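Toy box

A toy box is a container used for keeping children's toys together when they are not in use. The term covers purpose-made chests with lids, open crates, fabric bins and plain cardboard boxes that have been put to a second use. Toy boxes are found in homes, nurseries, waiting rooms and playgroups.

Types

The traditional toy box is a low wooden chest with a hinged lid. Older chests often had heavy lids that could fall on a child's hands or head, and many later designs use a slow-closing hinge, a lift-off lid or no lid at all. Air gaps are usually left at the sides or under the lid in case a child climbs in.

Open boxes are lighter and easier for small children to use. They may be made of plastic, woven material, felt or card. The Livavier crate, sold flat and folded into shape at home, is of this kind and measures 60 cm along its longer side. The Durkora bin is a round fabric version with two handles, 40 cm high.

Cardboard boxes

Reused cardboard boxes are common as toy storage, above all for soft toys, which weigh little and do not strain the base. Boxes that once held goods in a shop are often kept for their printed sides. They are usually left open at the top, with the flaps folded down inside or cut away. Corners wear first, followed by the bottom seam, and both can be strengthened with parcel tape. Damp weakens card quickly, so such boxes are kept off stone floors and away from outside walls.

Contents and sorting

Soft toys take up more room than their weight suggests. A box of 60 litres holds roughly 40 small plush animals if they are pressed down, and far fewer if they are left loose. Toys with hard parts, such as wheels or wooden blocks, are generally kept apart from plush, as they sink to the bottom and are hard to find again.

In the Bouazza playroom method, used in some nurseries, toys are divided between 7 boxes and only two are put out at a time. The others are stored and exchanged each month. 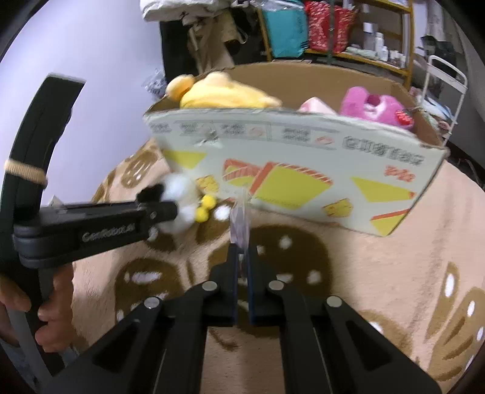
Soft toys in an open cardboard box with printed sides. A white fluffy toy is outside the box.

Cleaning and care

Boxes are emptied from time to time so that dust and crumbs can be removed. Plastic and varnished wood are wiped with a damp cloth, while fabric bins may be washed if the stiffening can be taken out. Card can only be brushed or vacuumed. Plush toys should be fully dry before they are put back, particularly in a lidded chest.

See also

Brivo stacking crate
Soft toy
Toy library

Page last edited 2020-08-25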